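Groltlow Residential Campground
Frequently Asked Questions for Guests and Group Leaders

Groltlow Campground is operated by the Pacheco Outdoor Trust. The answers on this page apply to individual guests, families and visiting groups. Where a group has signed a separate agreement with the Trust, the terms of that agreement take precedence.

RESERVATIONS

How far in advance may I reserve a site?
Tent sites and cabins may be reserved up to six months before the first night of the stay. Group reservations for the Trollasden Lodge are accepted up to one year ahead. Requests are handled in the order in which they are received.

How many sites are there?
The campground has 191 tent sites and 34 cabins. Trailers are accepted on the lower loop only. Please state the full length of the trailer, including the hitch, when making the reservation.

Is a deposit required?
A deposit equal to one night's fee is required for tent sites and cabins. Groups reserving the Lodge pay a deposit of $300. The balance is due on arrival and may be paid by card or check. Cash is not accepted at the gate.

May I transfer my reservation to another person?
Yes. The original guest must notify the office in writing and give the name and address of the new guest. Reservations may not be resold at a higher price.

ARRIVAL AND DEPARTURE

What are the check-in and check-out times?
Check-in begins at 3 p.m. Check-out is at 11 a.m. for tent sites and at 10 a.m. for cabins. Guests who expect to arrive after the gate closes at 9 p.m. should call the office on the day of arrival to obtain an entry code.

Is the campground open all year?
Tent sites close at the end of the fall season. Cabins remain open through the first two weeks of December, after which the water supply to the upper loop is shut off. The Lodge is open all year, weather permitting.

MEALS AND EQUIPMENT

What should I bring for meals?
Guests in tent sites provide their own cookware, plates and cups. Groups dining in the Lodge are supplied with plates and cutlery, but each participant is asked to bring a mug. Enamel mugs are well suited to camp use and should be marked with the owner's name on the base.

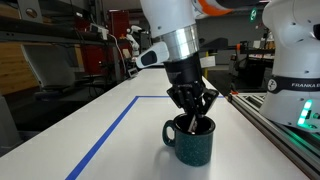
Disposable cups are not supplied at meals. Guests who forget a mug may borrow one from the Lodge kitchen and must return it, washed, before departure.

May I cook inside a cabin?
No. Each cabin has an outdoor grill and a covered table. Camp stoves may be used on the grill platform, but they may not be used on porches or under awnings.

Are campfires permitted?
Campfires are permitted in the metal rings provided, except when a fire restriction is in effect. Current restrictions are posted at the gate. Firewood must be bought on site; wood brought from elsewhere can carry insects that harm the trees.

WATER AND HEALTH

Is the tap water safe to drink?
Water from the marked taps is safe to drink. Water from Clatereo Creek and from the pond must not be used for drinking, cooking or washing dishes.

May youth groups take part in water study activities?
Yes. The Lodge has a small study room that may be reserved by groups without charge. Test tubes are available on request. Groups must bring any other materials they need, and an adult must be present at all times.

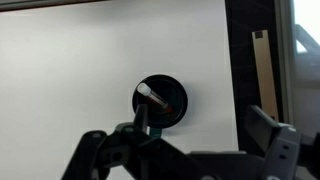

How should study materials be handled?
Group leaders are responsible for the safe use of all materials in the study room. Nothing may be poured into the creek, the pond or the storm drains. Used supplies should be placed in the bin marked for that purpose - not in the kitchen trash. Test tubes should be kept upright in a holder when they are not in use, and food and drink should be kept off the study tables.

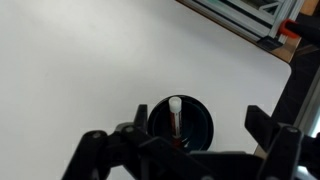
PETS AND CONDUCT

Are dogs allowed?
Dogs are allowed in tent sites and in cabins on the lower loop. They must be kept on a leash and may not be left alone at any time. Service animals are welcome in all areas.

What are the quiet hours?
Quiet hours are from 10 p.m. to 7 a.m. Generators may not be used during these hours.

CANCELLATIONS

What is the refund policy?
Cancellations received at least 14 days before arrival are refunded in full, less a small handling fee. Later cancellations forfeit the deposit. If the Trust closes the campground for reasons of safety, all fees for unused nights are returned.

This page was last revised on 23rd August.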